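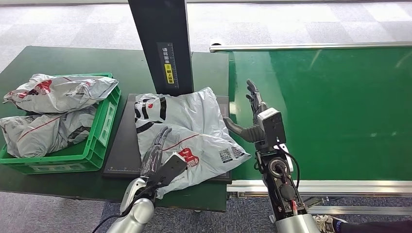
Mailer Corner, with Rochelle Kereama

Okay, parcel people, it's my turn at the newsletter again and I'm using it to talk about plastic mailers. I know, I know. But I packed 278 orders in April (my best month since I started selling yarn from the spare room!) and I have opinions now.

First, the label. Put it face up on the flattest, widest part of the bag, and smooth the bag out before you stick it down. I used to slap mine on wherever there was space, and then Manaia Doolan at the Ormsby drop-off counter would have to tug and pat every single one to get the barcode to lie straight on the scale. She was very nice about it. She also started sighing when I walked in, so I took the hint.

Second, bag size. A mailer that's too big crumples up on itself, and all those shiny folds bounce the light right back at the scanner. I squeeze the air out with my forearm, fold the spare end underneath and tape it flat. Two skeins go in the small bag, a sweater's worth goes in the large, and I've quit buying the medium ones altogether. If anybody wants most of a box of mediums, they're sitting under my stairs and they're yours.

Third, and this one is for Carmela, who asked at the last meetup: yes, you can reuse a printed mailer! Turn it inside out if the plastic is thick enough. If it isn't, cover the old label and any old QR code completely with a plain sticker. A marker scribble doesn't cut it. I had one go back to the shop it first came from, and it took me 4 emails to get it back.

I've also switched from cardboard boxes to plastic crates for carrying everything over, and I'm never going back. The slotted kind is so much easier to grab, and they don't go soggy on the porch. Mailers are slippery little things though, so don't heap them up past the rim or you'll be chasing them across the parking lot like I did two weeks ago. I lay mine flat, biggest on the bottom, all with the labels facing the same way.

A few bits and pieces before I go. Sakda Hemmin is putting together a group order of Stivance mailers, the gray ones, and needs six of us to get the better price. We have four so far. Let him know which size you want and please, please don't say medium. Manaia Mudgway still has somebody's tape gun from the packing night, with a blue handle and a wobbly wheel. And the Plandberg counter now stops taking drop-offs at 4 on Fridays, so plan your afternoon around that.

Next time I'm doing tissue paper. Send me your questions!

Rochelle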